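Tritari Season One, Collector's Box

The complete first season of the space drama Tritari is now available on disc from Sakai Home Video. The box contains all episodes on four discs, in the original language with English subtitles. Running time is 400 minutes.

The story follows the crew of the cargo ship Holley, who receive a call from a colony which was closed long ago. Director Rin Kinoshita prefers slow scenes and quiet talk, and the music by Kayode Ibrahim gives much of the feeling. 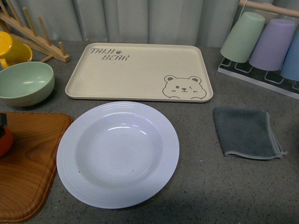 What is in the box

Four discs in a hard case
Booklet of 20 pages with drawings by Chiyo Mizuno
Episode guide
Folded map of the Kidau colony

The picture was restored from the original files and is clearly sharper than in the streaming version, mainly in the dark corridors of episode two. The sound is offered in stereo and in surround.
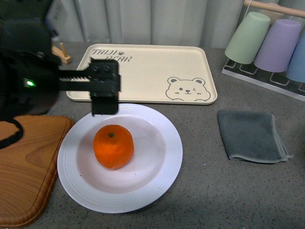 Extras are on the fourth disc. There is a long interview with Toshio Imai, who built the ship models, and a commentary for the first and the last episode. Please note that the commentary has no subtitles. The discs are region free and play on any normal Blu-ray player, but they do not play on a DVD player.

Price: $89, shipping not included. Item number 317. Orders are sent in two or three working days. The second season is planned for February.

Contact | © 2024 Sakai Home Video | Back to top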